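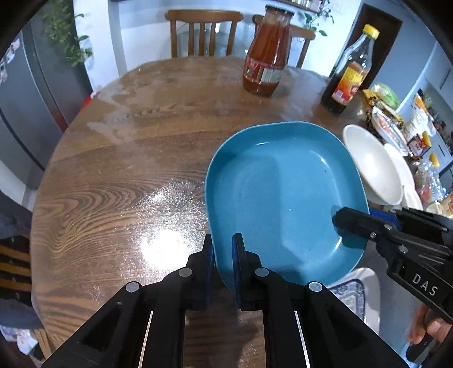 Figure 2. Two-sided rim grasp on a shallow plate, dining table, Ridgeway kitchen.

4.2 Clearing the table

Table clearing remains harder for a machine than its place in the day's chores would suggest. A shallow plate offers little to hold except its rim, and a grasp at one point leaves the far side free to tip. In Figure 2 the near rim is pinched between the pads of one gripper, one pad outside and one inside, while a second gripper clamps the opposite rim. Glare on the tabletop and a tall jar of tomato sauce farther back add to the load on perception. We ran 1000 trials of this task in April. The Akport controller set down the plate within the 30 second limit in most trials, but failed often when the two arms lifted at different rates. We do not regard the chore as solved.

Home | Issues | Authors | Search

Comments

Isla Donnelly: Was the limit the same for bowls?

rk_lab: Our Trutance arms show the same lift mismatch. Slowing both helped a little.

pell: Would like to see the failures by plate size.

Contact the editors | © Zusham Press | Back to top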